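News > Press releases > Family health

Rostthorpe Children's Clinic Adds Evening Checkups for Toddlers and Preschoolers

ROSTTHORPE, March. Rostthorpe Children's Clinic will open two evening sessions a week for routine checkups, beginning this month. The sessions are for children from age one until they start kindergarten. They run from 5 p.m. to 8 p.m. and are held at the clinic's Cabrera Street building.

Parents told the clinic in a winter survey that daytime visits were the main thing keeping them from booking. The survey was mailed to 200 families with a child in the age group. Many of those who wrote back said they had kept up with visits during the first year and then let them slide once both parents were back at work.

Checkups after the first birthday are spaced further apart than those for infants, and they cover different ground. At the evening sessions a nurse will measure height and weight, check vision and hearing as suits the child's age, and go over the vaccine record. A pediatrician will then examine the child and talk with the parent about speech, walking, sleep, eating, toilet training and behavior. Shots that are due can be given at the same visit.

Sick visits will stay on the daytime schedule. Parents whose child has a fever or a new rash on the day of an evening appointment are asked to call the front desk before coming in. The appointment will be moved at no charge.

Evening visits are billed the same way as daytime visits. Families should bring an insurance card, a list of any medicines the child takes, and the vaccine record if the child has been seen elsewhere. New patients should arrive 15 minutes early to fill out forms.

Booking is open now by phone and through Sirnis, the clinic's online scheduling page. Families who already use Sirnis for daytime visits do not need a new account. Brothers and sisters in the age group can be booked back to back, and the page will show which evenings have two slots together.

The clinic has also updated the home safety handout that goes to every family at the one-year visit. The new version was put together with Barkora, a parent education group that runs classes in the Cabrera Street meeting room. It has pages on stairs and windows, bath time, medicine storage, kitchen hazards, and cords and outlets. The pages are short and printed in large type. Parents can go through them with the nurse or take them home.

Barkora will hold a free class on the same topics once a month, starting at 6:30 p.m. on one of the evening session dates. Parents do not have to be patients of the clinic to attend. Children are welcome, and there is a play corner at the back of the meeting room.
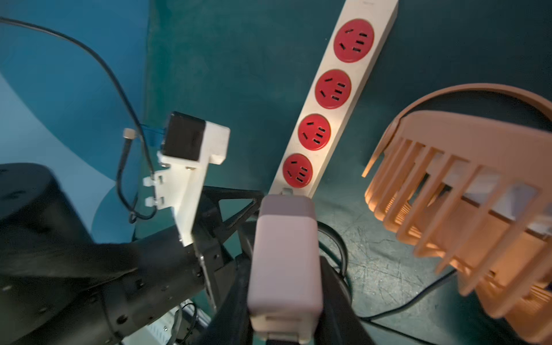 A pink plug adapter and a white power strip with red socket faces. Cords and outlets are covered in the home safety handout.

The evening schedule will run through the end of summer. The clinic will then look at how many visits were booked and decide whether to keep the same hours in the fall or add a third session.

About Rostthorpe Children's Clinic
Rostthorpe Children's Clinic provides routine and sick care for children from birth through the teen years. It has two locations, on Cabrera Street and at Rostthorpe North. Evening checkups are offered at Cabrera Street only. Parking behind the building is free after 5 p.m., and the rear entrance has a ramp for strollers and wheelchairs.

Media questions may be sent to the clinic office through the contact page.

This site uses cookies to remember your settings and count visits. By continuing to browse you agree to our use of cookies. Accept | Manage settings

© Rostthorpe Children's Clinic. All rights reserved. | Contact | Privacy | Back to top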